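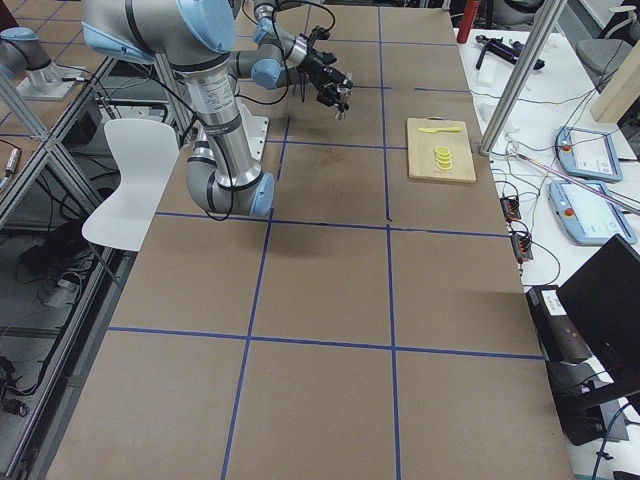

*1 min read*

**Ticket 261: bar prep routine, jigger + slices**
Opened by: Jasper Baert
Status: open, waiting on Pruro

Problem: arm drops out of the drinks routine on the pour step. Slices step stalls too, different error (919, "grasp not confirmed"). Happens on the Hullico build, haven't tried the older one.

Tried so far:

- restarted controller, both pendants. No change
- retaught the knife pick. Yellow plastic knife, so the grip force has to be way down, set to 79, was 100
- slices overlap and it wants to take them all as one. Spacing them out by hand works but then whats the point
- moved the cutting board, re-ran calibration, still 919

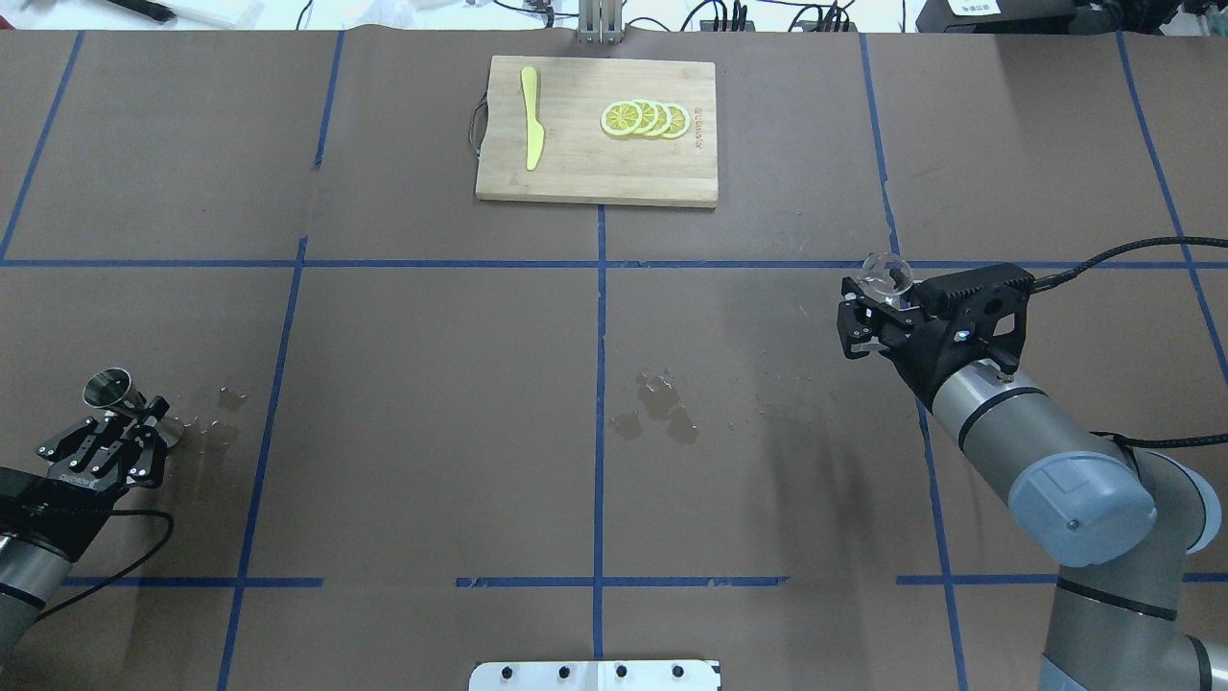
*Glass in right gripper, jigger in left. Wet spots on the paper.*

Thursday, 4:40 pm. Pour angle looks wrong to me, tilt is set off the jigger's center and not the rim. Can someone at Pruro confirm which one the script reads?

Also the Navickas people keep asking if this can do a real bar shift. No. A person does a drink and a garnish without thinking, we're still teaching it to let go of a slice. Wiping up isn't even scripted yet. Told them ask again in May.

Next: change paper, swap to the Sarkik finger pads, rerun slices only. Leave the pour off untill I hear back. Log attached.

JB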